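Holding furnaces: lining checks before the spring load

Most heat loss reported on small aluminum holding furnaces comes from the lid seal and the top course of the lining. Check both before burner settings are changed.

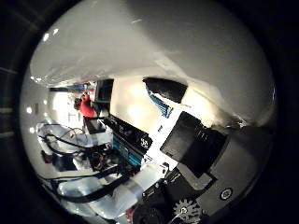 By Dwayne Brannigan | Furnace Notes | 23rd February

Bolar has revised the service sheet for its tilting units. The cold inspection now comes first, with the crucible out and the gas line locked off. Measure the lining at the tap side, the back wall and the floor. Any spot worn below 152 mm goes on the repair list.

Hairline cracks that close when the furnace is hot can be left alone. Cracks that hold metal must be cut back to sound material and patched – a skim coat over the top will lift within a few heats.
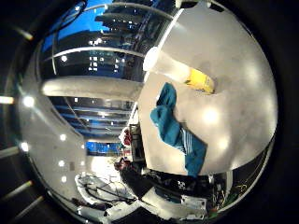

Drying out a patched lining

Raise the temperature slowly and hold at 173 °C until no more steam shows at the vent. The Verneck patch mix needs a longer hold than the older Ulleo grade, about 7 hours for a full-depth repair. Keep the lid cracked open during the hold. Do not charge metal on the same shift.

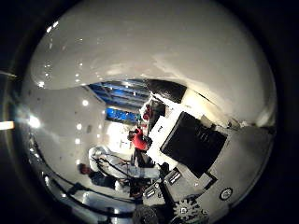 PARTS AND SUPPLY

Lid rope for the Tamuno furnace is back in stock under part number 1006. The new rope is slightly thicker, so the clamp bolts must be reset after the first full heat. Old and new rope should not be joined on one lid. 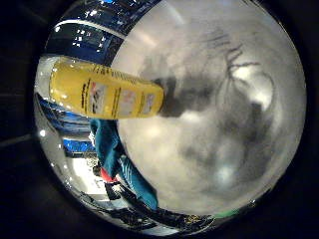 Thermocouple sheaths are still on a longer lead time. Orders go through Binta Ugwu at the parts desk – include the furnace serial number and the sheath length.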